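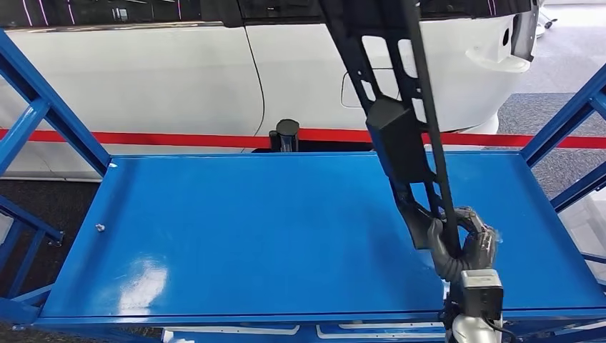
Progress report to the Quintana Fund
Detmont Shop Theft Prevention Project, second period
Prepared by Mamta Bajpai, project coordinator

Summary
The project is on schedule except for the lighting work on Rumham Street, which has moved to December. Spending is within budget. We are asking for one change to the grant terms, set out at the end.

Store visits
We visited 107 small stores in this period, mostly groceries, phone shops and pharmacies. Each owner received a written check of doors, locks, back windows and cash handling. The most common problem was a rear door with a single old lock. The second was stock left against a back window, where it can be reached once the glass is broken.

Owners could apply for a lock replacement under the grant. We approved 28 applications and the locksmith has finished all but three. Two of those are waiting on landlords. The third store has closed.

Reporting line
The line opened in the first period with evening hours only. It now runs until 2 a.m. Most calls are still about attempted break-ins found the next morning, and owners often clean up before they call. We have printed a card that asks them to leave the door and floor alone until an officer has been. About 700 cards have gone out, in English and Spanish.

Calls about a person being held by shopkeepers or neighbors are a concern. There were four. In one case a man was kept in a storeroom for over an hour before police were told. He was not hurt. Katsuhiko Hoshino has since added a section to the owner training on what a shopkeeper may and may not do, and when to call. He has asked the police liaison officer to read it before the next session.

Training
We held 12 evening sessions at the Mastari building. Attendance was good at the start and dropped when the weather turned. Owners who work alone told us they cannot close early on a weekday, so we will try Saturday mornings in the next period.

Problems
The lighting contractor withdrew after the site survey. A second contractor has quoted a higher price for the same six lamps, and the difference can be met from the unspent printing line.

We still do not receive police figures by street, only for the whole district. Until we do, we can't tell you if break-ins have fallen at the stores we visited.

Request
We ask the Fund to approve moving the unspent printing money to lighting. The total grant would stay the same. The contractor is holding the quote until the end of the month, so a reply before then would help.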